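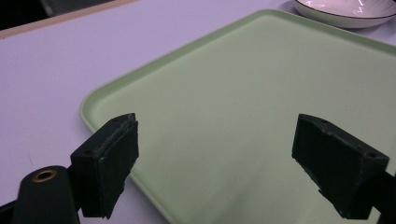 Why do we show a robot a task by hand when we could simply write the program?

Writing the program means knowing, in advance and in numbers, everything your hands know already. Try to write down how hard you hold a teaspoon, or when you start to open your fingers as you put it down. Most people get two lines in and stop. Doing the task takes a few seconds, and if we record you doing it, the recording holds a good deal of what you couldn't put into words.

Robots by Example
Handout 4: Teaching by hand and teaching from a distance
Kirkgate evening course, Friday, April 3, 2020

This handout goes with the fourth session. It's a bit longer than the last one because the subject is my favourite of the whole course (you may have guessed from how often I brought it up in March!). Read the first three parts before you start the exercise.

1. Three ways to show a robot

Moving the arm itself. You take hold of the robot's arm, with the motors set to give way, and lead it through the job. The joints record their own angles as you go. Everything you record is something the arm can reach, and that's a lovely property to get for free. The drawback is that a heavy arm makes you clumsy, and your own body is often standing in the camera's view.

Remote control. You stay out of the way and drive the robot with a joystick, a pair of handles or a smaller copy of the arm. The copy arm is the nicest to use: you move the little one and the big one follows. Again, what you record is what the robot did. But you lose most of your sense of touch, and beginners squeeze far too hard. Expect your first tries to be slow. Mine were dreadful.

A hand-held gripper. You leave the robot behind altogether and carry only its "hand", with a camera fixed to it. You work the jaws yourself and do the task at a table, in a kitchen, anywhere you like. It's quick, it's cheap, and you can visit 11 different kitchens in the time it takes to bolt one arm to one bench. The price is that nothing stops you making a movement the real arm can't copy, so somebody has to check that later.

2. What gets recorded

A demonstration is one complete go at the task, from the start position to the finish. For our purposes it has three parts:

Pictures, from the camera near the jaws.
Position, meaning where the gripper is and which way it points.
Opening, meaning how far apart the jaws are.

All three need to share one clock. If the pictures lag behind the positions, the robot learns to close its jaws at the wrong moment, and you'll see it pinching thin air just in front of a cup. When a trained robot does something daft in a very regular way, look at the timing first.

Notice what is missing from the list: your reasons. The robot never gets told that you went round the bowl to avoid knocking it. It gets the path, and the pictures that went with the path, and it has to make the connection by seeing plenty of cases.

3. Good demonstrations

Decide what "finished" means before you begin. "Tidy the tray" is hopeless. "The spoon lies inside the tray and the jaws are open" is something two people can agree on.

Move steadily. You needn't creep, but don't snatch.

Let the camera see what your hand is going for. If you are peering over the top of the gripper and relying on your own eyes, the robot will have no idea how you knew where to go.

Vary the start. Turn the tray, shift the bowl, come in from the left for a change. Fifty identical goes teach one go, very thoroughly.

Keep some recoveries. If you miss the handle, back off and try again, leave that in! A robot that has only seen perfect work has no notion of what to do after a slip. Throw away the goes where you wandered off to answer the door.

4. How many is enough?

It depends on how much the setting changes. In the Koturus project, which we'll return to in session six, the first set was 50 demonstrations at one table, and the robot managed nicely at that table and badly at the next. The later set had 2,000, gathered across many rooms, and the difference was a joy to watch. Students always ask for a rule. I haven't got one. Start small, train, look at where it fails, and record more of exactly that.

5. Exercise (in pairs)

Choose one item and one container. Write your finish line on the Orar sheet. One of you demonstrates while the other watches only the screen, and says "lost it" whenever the item can't be seen. Swap after ten goes.

Then compare your recordings. Did you both approach from the same side? Where did you pause? Which go would you least like a robot to copy?

Bring your sheet next time, along with pages 37 onwards of the Bednarek reader, the chapter on copying errors. Skip the algebra if it puts you off, but do look at the diagrams.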